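3.2. Le tas, le carton et le tapis

La littérature sur le grignotage domestique s'est longtemps intéressée au placard, puis au bol, avec une préférence marquée pour le bol, qui se photographie bien et tient sur une table. Le tas posé à même le sol n'a guère eu cette chance. Il occupe pourtant, dans les foyers que nous avons suivis, un moment précis de la vie des friandises : celui où elles ont quitté leur emballage de transport sans avoir encore reçu de place. Kekana, à qui nous devons le terme, parle de « stock en suspens ». Nos enquêtés disent plutôt « le bazar », et nous leur laissons volontiers l'avantage de la concision.

Nous entendons par tas tout ensemble de produits emballés individuellement, réunis hors de tout contenant, à portée de main d'une personne assise par terre. Cette dernière condition a été ajoutée par Zanele Modise après les entretiens pilotes, quand un participant a soutenu que le haut de son réfrigérateur constituait lui aussi un tas. Le désaccord est consigné en annexe. Il n'est pas résolu.

Le premier constat tient au carton. On attendait de lui qu'il disparaisse une fois ouvert ; il reste, souvent pendant des jours, un rabat levé, à côté de ce qu'il est censé avoir contenu. La figure 4 en montre un cas net : un grand carton brun marqué « KUPOH », derrière des biscuits, des bonbons et deux sucettes à emballage vert. Les pictogrammes de manutention imprimés sur sa paroi sont adressés à des transporteurs. Dans le salon, ils n'ont plus de lecteurs, à l'exception peut-être des auteurs du présent article, qui y ont passé un après-midi.

Le deuxième constat porte sur l'ordre interne du tas. Preben Kirkegaard avait formulé l'hypothèse d'un classement tacite par saveur, le sucré d'un côté, le salé de l'autre. Le codage ne l'a pas soutenue. Les formats, en revanche, comptent : un grand paquet sert de repère, et l'on s'oriente par rapport à lui pour indiquer une pièce plus petite (« à gauche des biscuits », « sous les biscuits », et, dans un foyer où la patience manquait, « là »). Sur la figure 4, le paquet jaune doré de « FORTUNE BISCUITS » se prête bien à ce rôle, entouré d'emballages nettement plus modestes. Les friandises enveloppées de papier métallisé posent un problème distinct. Leur éclat les fait remarquer avant les autres, mais les participants peinent ensuite à les nommer autrement que par la couleur, ce qui a produit des échanges assez longs au sujet du « rose ».

Reste la question du tapis. Reshma Pretorius a proposé de le traiter comme une surface neutre, proposition retirée dès la première séance de codage, tenue devant le motif de losanges rouges, orange, bleus, gris, olive et beiges que l'on retrouve à la figure 4. Un petit emballage rouge posé sur un tel fond demande un second regard ; deux codeurs sur les 3 lui en ont accordé un troisième. Nous avons donc ajouté à la grille une variable de contraste, notée de façon grossière, que nous ne recommandons à personne sans une bonne lampe.

Enfin, la limite du tas demeure fuyante. Une boisson posée à l'écart en fait-elle partie ? La haute canette bleue Pepsi à tête de robot de la figure 4, au-delà du carton, a été incluse par Nokuthula Le Roux et exclue par Kekana, chacune invoquant la définition donnée plus haut. Nous avons fini par retenir le critère du bras tendu, mesuré sur la plus petite des autrices afin de ne pas gonfler les effectifs. La canette est codée « voisine », catégorie créée pour l'occasion et qui a rendu depuis d'autres services, notamment pour les télécommandes.

Figure 4. Tas de friandises sur tapis à losanges, avec carton ouvert et canette codée « voisine ».
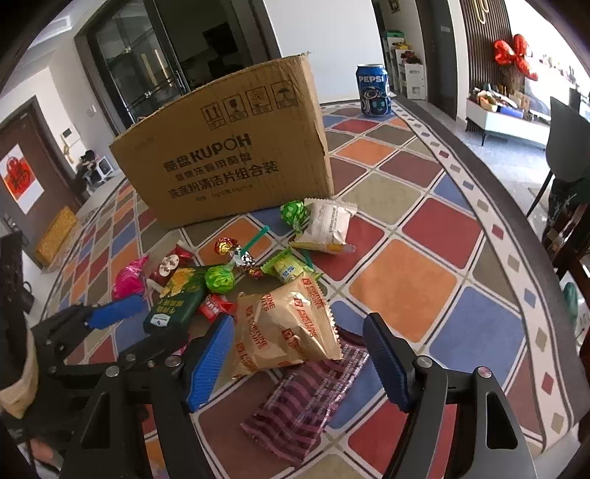

3.3. Le retour au placard

Le passage du tas au rangement est rarement annoncé. Dans les carnets tenus par les participants, il apparaît sous des formulations telles que « j'ai poussé un peu » ou « on a fait de la place pour manger », la seconde étant à prendre au pied de la lettre. Les biscuits partent en général les premiers vers la cuisine. Les bonbons isolés suivent un trajet moins direct, avec des étapes signalées dans les poches, les tiroirs de bureau et, une fois, un étui à lunettes.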